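Student project: should we train on our own recordings or just script the whole thing?

Posted in Robotics & Automation > School and Club Projects
September 27, 2018
Viewed 1,577 times

Imani Mushi

I'm on a four-person student team and we have until December to show a two-armed robot doing a storage room job. Our project is called Ostura, which was picked before I joined. The task is shelves and boxes: get a cardboard box out of a plastic tub and put it on a shelf, then do the same with some lighter stuff.

Our advisor wants us to steer the arms by hand, record everything, and train a model on the recordings. We have 480 runs saved so far. I have read a lot of posts claiming this just works if you collect enough, and I don't believe them. Every one of those posts shows a clip of the good run and stops there. My teammate says I'm being negative. I would rather write a plain script with fixed positions, because at least when a script fails I can see which line did it.

The box part is where I'm most doubtful. There are two boxes side by side in the tub and they nearly fill it, so there isn't much room for fingers.
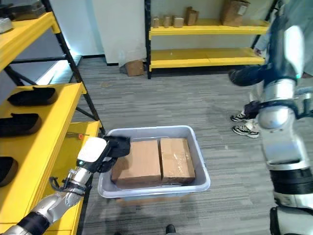
Can a scripted arm cope if somebody nudges the tub between runs?

Only if it measures where the tub is before each reach. A script with fixed positions will go back to the old spot and close on air or on the rim, so you need either a camera check or a physical stop that keeps the tub in one place.

That much I worked out with our lab tech. What I can't work out is whether 480 recordings is a lot or nothing, and whether I'm right to distrust the whole approach. Please don't just tell me to collect more.

Edit: yes, I've read the pinned thread. It's mostly people agreeing with each other.

Riku Okabe

You're right to be suspicious but I think you're aiming it at the wrong thing. The count tells you very little. Were all 480 done with the tub in the same place, the same boxes, the same person steering? Then what you have is one run, many times over, and the model will learn that one run nicely and fall apart when the tub moves. I judged a student event in Grurkside for a few years and saw this over and over. Great in their own room, useless on our floor.

Before you record anything else, do a boring test. Hold back a group of runs where something was different (tub turned a bit, boxes swapped, another driver) and never train on them. Move the real tub the same way and try the model live. Write down every attempt, including the ones where you stopped it early to save the gripper. Teams love to leave those out.

On the tight fit, I wouldn't try to get fingers down both sides of the box. Take it by one edge, tip it slightly, and bring the second hand in once there's a gap. Whoever is steering probably does this already without thinking. If half your drivers do it one way and half do it another, pick one and throw the rest out. It hurts, but mixed habits in the data gave us more trouble than a small set ever did.

A script is fine too, by the way. I don't see why the advisor would object to having one as a comparison. If the trained version can't beat a script plus a tape mark on the carpet, your report should say so.

Mwanaisha Odera

Adding to the above, look at your wrist camera footage before you trust any of it. Our club in Brundcombe trained for weeks and only later sat down and watched the wrist video. A good share of each picture was the robot's own hardware, and whatever we were reaching for was blurry by the time it mattered. The model had the view from the head as well, so we assumed it would sort itself out. It did not.

Shiny or soft material is worse. Cloth and plastic sheet look different every time they fold. If your "lighter stuff" includes anything like that, test it by itself and don't average it in with the boxes, or the box numbers will hide how bad it is.

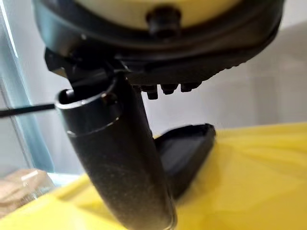

Wrist camera view, black parts against a yellow surface.

Check focus at the distance you really grip at. Check that the clocks on the head view and wrist view agree, too. Ours were off by enough that the hand seemed to close before it got there. I have no idea what your setup does, but it takes an afternoon to find out and you'll want to know before December.

I don't share Riku's faith in the tape mark. Carpet shifts, tubs get kicked, and people stick the new tape next to the old tape.

Rehema Khaemba

just use Mugo, it has a pick and place mode and you don't need any recordings. worked for me

Imani Mushi

Rehema, what did you pick, and did you ever move it? The Mugo page says the mode is for a flat table and one object at a time. We have a tub on the floor.

Riku, I checked. Nearly all of ours have the tub in the same place and 2 people did most of the steering, so I guess I know what we have. I'll hold some back and get the other two to drive. Still writing the script.

Rehema Khaemba

blocks. no i didnt move them

Riku Okabe

Post the full tally when you have it, bad runs included. I'd like to see one of these threads end with a number in it.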